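Subject: Re: [bench-automation] Corex tabletop kit, anyone bought one?
From: Eun-seong Moon
List: bench-automation

On Tuesday, Mazandarani wrote:
> Has anyone on the list had proper hands-on time with the Corex
> tabletop kit? Our department at Sterkevville has money that must be
> spent by October and the rep has been very persuasive. The brochure
> says "from box to first task in an afternoon" and claims it will learn
> to lay and clear a table from a couple of hours of examples. We'd be
> using it for second-year projects, so it has to survive students. I'm
> also wondering whether the Skerkimier support contract is worth
> having, or whether you can get by on the forum.
>
> Happy to hear horror stories off-list.

No horror stories, but I would slow down before signing anything. We have had the kit on loan for two weeks and I have been keeping notes. My view may change, and others on the list may have had a better run of it than we did.

First, the afternoon. It took us four days. One of those was our own fault, as we had the wrong mains lead and went looking for it in the wrong building. The other three went on software. The installer wants an older version of the driver than the one it downloads for you, and the manual mentions this in an appendix on page 716. Yes, the manual is that long. It is one PDF with no working contents list, so search is your only friend. If you do borrow one, look for error 2138 before you do anything else. The manual calls it a "transient communication notice". For us it meant the arm would not move until the whole lot had been switched off and on again.

Second, the learning. "A couple of hours of examples" is true in the sense that you can stop after a couple of hours and press the button. What you get is something that will go to the place where the thing was last time. Move the bowl a hand's width and it gets a good deal less sure of itself. The rep told us this would improve with more examples, and so it did, a little. He couldn't say how many more. I asked him twice and got a link to a video both times.

Third, the contract. Skerkimier answer quickly and politely, and in my experience the first answer is always to reinstall. The second answer comes from somebody who knows the kit, and she was very good. I'd want to know whether you can get to her directly before paying for a year of it. The forum is quiet. Most of the threads I found were people asking my questions, with no reply underneath.

To be fair to it, the arm itself feels solid and I have no complaint about the build. The emergency stop works, and we have tried it more often than I would like. If what you need is a decent arm and you mean to write your own software, the price looks less silly. If you need students to get a result inside a term, I'd ask for a loan first and make the rep lay the table himself, with your objects, in your room, under your lights.

Some things I would put to Corex in writing before October:

1. Which driver version is supported today, and for how long.

2. What happens to recorded examples if you stop paying. We could export ours, but only into their own format.

3. Whether the success figures in the brochure were counted on objects the system had seen before. I asked and was told the figures were "representative".

4. Whether they will do the toy food task on a layout you choose. It sounds easy: fruit on the plate, crockery left where it is. Vary it a bit, though. Ours had half an orange in the blue bowl, the bananas out on the bare table and the strawberries up near the edge, one to the upper left of the plate and one to its right, with the green colander and the cup standing by to get in the way. I'd be interested to see their own people do that one without touching anything up between goes. 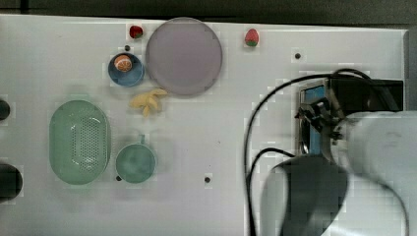 5. Who pays for carriage if you send it back. The loan agreement is vague about this and the crate is heavy.

I can send you my notes if you want them, Mazandarani, though they're untidy and a fair part is just me being cross about the PDF. Has anybody else got past 2138 without switching everything off?

Eun-seong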